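Ivlow Contents Cover for Renters
Plans compared: Basic, Standard, Plus
Page last revised in September

Renters insurance is easy to sell and easy to buy badly. The Ivlow contents plan is one of the better ones on our list, but the front page of its brochure makes it sound broader than it is, so read this before you ask for a quote.

The yearly premium on the Standard plan comes to $829 for a two-bedroom apartment with the usual limits. Plus costs $1,759. For the extra money you get higher limits on jewelry and electronics, hotel costs if you have to move out, and something Ivlow calls "whole home confidence." We asked what that last item pays for. The answer was a phone line.

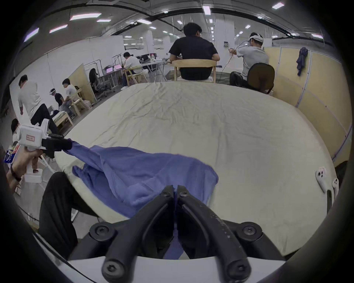
Sándor Deák
Policy Reviewer, Household and Renters

Replacement cost or cash value?
Basic pays cash value, meaning what your old couch would sell for today. That is very little. Standard and Plus pay replacement cost, but only after you buy the new item and send in the receipt. Until then you get the cash value and wait for the rest. If you can't afford to buy first, the promise is worth less than it sounds.

Water damage
A burst pipe is covered on all plans. A slow leak is not, and Ivlow decides which one you had. The wording says "sudden," with no number of hours or days next to it. Clarnov, which sells a similar plan at $1,888, at least puts a time limit in writing. I would still think twice about paying that much.

Roommates
Anyone you live with who isn't family needs to be named on the policy. The online form lets you skip this step without a warning.

Discounts
Ivlow advertises a "loyalty reward" after 4 years. It is taken off the base premium before add-ons, so most people on Plus will hardly notice it. The Ollach bundle (car and contents together) saves more, provided you wanted Ollach for the car in the first place. Get both prices separately and do the math yourself.

Who it suits
Standard is fair value if you own decent furniture and keep receipts. I can't make a case for Basic, and Plus only makes sense if you have jewelry worth listing.

Request a quote | Download the full wording | Compare with Clarnov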